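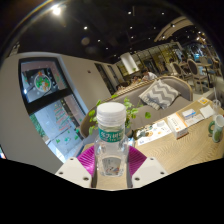

Gripper tips for the Farport robotics club

Posted 9/14/22 by Pascal Coste

These are the shop and table tips we hand to new members who join the household tasks team. Most of them apply to the hand-held grippers, a few to the arm on the bench. Add your own at the bottom of the binder page.

Picking up bottles

Close on the straight part of the bottle if there is one. The shoulder slopes, and ribbed pads will ride up it when you squeeze. Come in level, stop, then close. If you close while you are still moving, the bottle tips toward the slower finger.

Clear plastic is harder than it looks for the Nemico vision code. It does much better with something to lock on to, so keep the cap and the neck band in view on the approach. Don't peel labels off practice bottles.

Full and empty bottles need different settings. We start at 8 on the grip dial for empty and go up from there. An empty one will buckle if you leave it where the last person had it.

Finger pads

Wash pads with dish soap and warm water and let them air dry. Rubbing alcohol made our first set go shiny, and shiny pads slip. An old toothbrush gets crumbs out of the ridges.

When you put pads back on, check that the ridges on both sides line up. Pads wear faster on the side you favor, so swap left and right in February when we do the general cleanup.

Screws

Start every plate screw by hand before you tighten any of them. Go a little at a time and switch sides. Snug is enough. The printed plates crack around the big screw first, and a new pair takes most of a night on the printer.

If you need to smooth a printed edge, use 400 grit, wet, on a flat block. Wipe off the dust before the pads go back on.

Setting up a practice table

A real table with real stuff on it is better practice than a bare bench. Leave the papers, packets and cups where people put them. The Fagerlund round is scored on a cluttered table, and teams that only trained on a clean one had a bad time last year.

Potted plants are good for this too. Leaves behind a clear bottle confuse the edge finder, and you want to find that out before the meet.

Move drinks with straws to the far side. The wrist catches them on the way back.

Logging

Write down the object, the dial setting and whether it held. Do 40 picks per object before you change anything. Put the sheet in the Pevusier folder, not in your backpack.

Spare pads are in the drawer under the vise. Tell Pascal when you take the last pair.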